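Taha Hajji
Spent Friday going over the KUKA cell at Helberg. Posting notes as I go, mostly for whoever has it after me.

First job is always the tray. It's only clamped to the board, and every time the gripper touches the floor of it the tray wants to creep. I nip up the C-clamp on the left by hand, then try to shove the tray with both palms. If it moves, the taught positions are no good and there's no point going further.

Second is the cables. The yellow one loops over the orange joint and needs enough slack for the wrist to turn right round. Too much and it catches. I jog through the whole range at low speed and watch the loop, nothing else. Then a few slow picks over the tray.

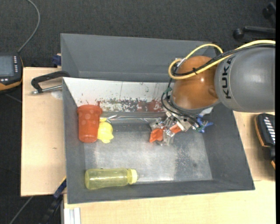 Graciela Cabral
We had the same trouble with the loop on the Olano cell. Ours rubbed through on the inside of the bend where you can't see it. Run a finger along it with the power off, don't trust your eyes.

Taha Hajji
Good point, added to the sheet. Did it after lunch with the drives off and found one rough patch, so that goes on the list for September.

Gripper next. The small screws in the fingers work loose, and I'd had to redo 3 of them by mid-morning. A drop of threadlock and a paint mark across the head, so the next person can tell at a glance if one has turned.

Green connectors: push home, tug gently, leave alone. Most of the faults logged as "gripper not responding" were a connector sitting half out.

Wipe the tray floor last. Dry cloth only. The old sheet from Lemer says solvent and I've crossed that out.

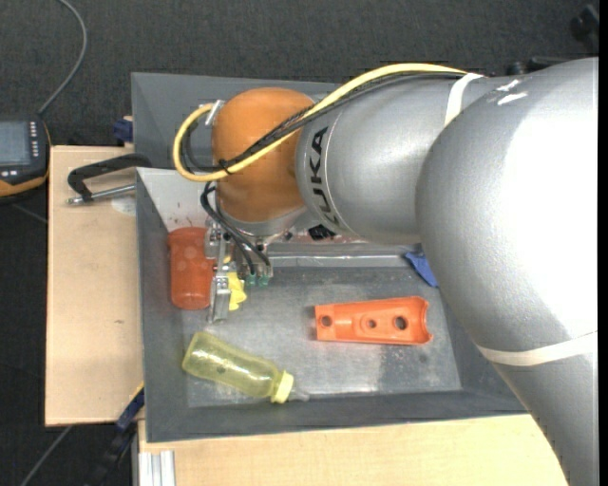
KUKA arm over the tray, C-clamp on the left.

Program 705 is the one to run for the slow check. Two full passes, hand on the pendant the whole time. If the fingers scrape, stop and go back to the clamp before you touch any of the points.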